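Mirus bench kit with two arms: review after two weeks of recording

The Mirus is sold as a complete station for gathering demonstrations: two arms, a rail frame that bolts to a table, two leader handles for the operator, and the Ulov recording software. We bought it to collect examples for a pick-and-place policy that has to cope with thin, crumpled material. I set it up, Trinity Boateng did most of the operating, and both of us trained on the output.

Assembly took 4 hours, most of it spent squaring the frame. The rails are stiff once tight, but the corner brackets ship loose and the manual gives no torque value. Check the diagonals before you mount the arms. If you mount first, as I did, you will be taking them off again.

Cable routing is the weakest part of the hardware. The harness is long enough for full reach, with slack left over that has to go somewhere. Ours ended up looped over the upper left rail. It has not snagged yet, but a pair of molded clips would cost the maker very little.

Our main task was sorting scraps of green paper into small clear tubs. Paper is a fair test for a parallel gripper: it is light, it folds under the fingertips, and two pieces often come up together. The clear tubs are harder than they look for the vision side, as the rims reflect and the walls show the table behind them. 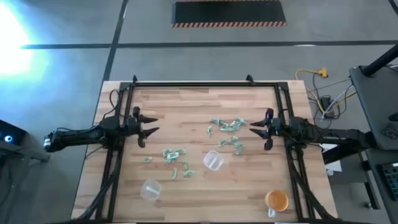 Both grippers open over the table, with the paper scraps in clusters and the two tubs empty.

The pointed fingertips suit this work. They get under a raised corner of paper without pushing the whole scrap along the wood. They are less good on flat pieces, where the operator has to pinch down and drag. Trinity found that slowing the last part of the approach gave cleaner episodes than any change to the grip force setting.

The leader handles track well. There is a small lag when both arms move fast, and it shows up in the logs as an offset between commanded and actual position. Ulov records both streams, so you can choose which one to train on. We used the actual position for state and the command for action, and had no trouble.

Ulov itself is plain and mostly reliable. Start, stop and discard are on foot pedals – a good decision, given that both hands are busy. It crashed twice in 14 sessions, and each time only the open episode was lost. Labeling is poor. You get one text field per episode and no way to mark a failed grasp inside it, so we kept a separate spreadsheet. The November release notes promise segment tags.

I also tried the Goh export plugin, which converts episodes for our training code. It works, but it drops the gripper width unless you tick a box in the advanced tab.

Good: stiff frame, useful fingertips, pedals, both data streams kept.
Bad: cable management, missing torque values, weak labeling.

We are keeping it. A second unit goes to the Asthorpe lab once the clips are sorted out.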